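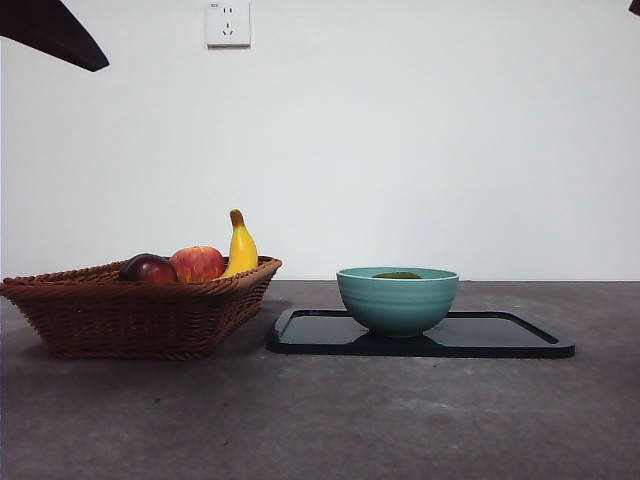 Etel workshop arm starts sorting fruit

A robot arm set up by members of the Etel shared workshop has moved on from blocks to fruit. The group has spent the winter getting the arm to pick single items out of a wicker basket and put them in a bowl, and in February it began keeping a full log of every attempt.

The log now stands at 952 attempts. Each one is a single pick: the arm goes to the basket, closes on an item, lifts it and lets go over the bowl. Anything that lands outside the bowl is written down as a miss, and so is anything that gets squeezed hard enough to leave a mark.

The project is called Flenov, after the street the workshop is on. It has no outside funding. Members put in what they can, and the largest cost so far has been the power supply, which had to be replaced when the first one kept cutting out under load. The rest went on cable, fasteners and fruit.

The setup is simple. A basket, a tray and a bowl are put out on a gray tabletop against a white wall. The fruit is apples and a banana for the most part, with something green added to make the job harder. The bowl is sometimes placed on the tray and sometimes straight on the table, and its position is changed between runs so that the arm can't get by on repeating one path.

Members chose the basket over a flat box after a long discussion. A flat box would have been easier, but the group wanted something that people really keep fruit in. The sloping sides mean that the fingers have to come down fairly straight, and the rim gets in the way if the wrist is turned too far. In the first week the arm pulled the whole basket across the table several times. A limit on side force was added to the control program, and the basket has stayed in place since then.

Apples are now the easy part. They can be gripped from most directions, and a small error in position makes little difference. The banana gives more trouble. It can be picked up by the middle or near the stem, and the two grips lead to different results when it's released. A banana held by the stem end tends to swing on the way over and catch on the edge of the bowl. The group now slows the arm down for the last part of the move, which adds a few seconds to each pick.

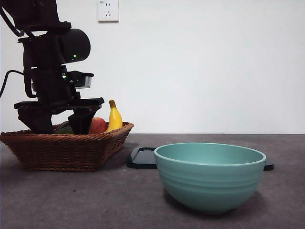

Green fruit is the other weak spot. Low in the basket, between larger pieces, it's hard for the program to find, and the fingers have little room on either side. The log shows that most of the misses in the last 200 attempts came from items that were sitting below the rim. One fix being tried is to take the top pieces out first and come back for whatever is underneath. Another is to have the arm nudge the fruit before it picks, though several members are against this on the grounds that it bruises the apples.

The gripper fingers have also been changed more than once. Early versions were printed in the workshop and cracked along the layers after a few evenings of use. The present pair came out of a different material and has held up well. A drawing of the older fingers is still pinned up by the drill press, with the places where they broke marked in pencil.

Work on the arm takes place in the evenings, usually from 7 p.m., when the saws are off and the bench isn't needed for anything else. Dust was a problem at first. The table is wiped down before each session, and the arm is kept under a sheet overnight. Sessions are kept to 18 picks, followed by a break in which the joints are checked for heat and the screws for play. The limit was set after a screw worked loose during a long session and the arm began to drift to one side. It took most of an evening to find the cause.

The group has been in touch with a similar workshop in Brorberg, where members are building an arm that sorts hardware into drawers. The two groups have swapped notes on wiring and on how to route cables so that they don't snag when the shoulder turns. Brorberg has asked for a copy of the log, and Etel will send it once the older entries have been typed up. The first pages were kept by hand and some of them are hard to read.

Papadakis, the hardware store two doors down from the workshop, has offered to display the arm in its window for an afternoon. No time has been settled. The arm would have to be bolted to a heavier base before it could be moved, and the window gets strong sunlight after lunch, which may upset the vision program. Members plan to test it under a bright work lamp before giving the store an answer.

The next goal is 10 clean picks in a row with mixed fruit. The best run up to now is eight, and it ended when a banana rolled off the edge of the bowl. After that the group wants to try pears and lemons, and later on grapes – though there is some doubt that the present fingers are suited to anything that soft.

Workshop members who want to help with the arm can sign up on the sheet by the tool cabinet. No experience with programming is needed, as much of the work is placing the fruit and filling in the log. New helpers are asked to read the safety page first and to keep their hands off the table while the arm is powered. The stop button is on the front edge of the bench, and everyone is shown how to use it before their first session.

Fruit that is too bruised for further use goes into the compost bin behind the building. Donations of firm apples are welcome and can be left on the shelf inside the door.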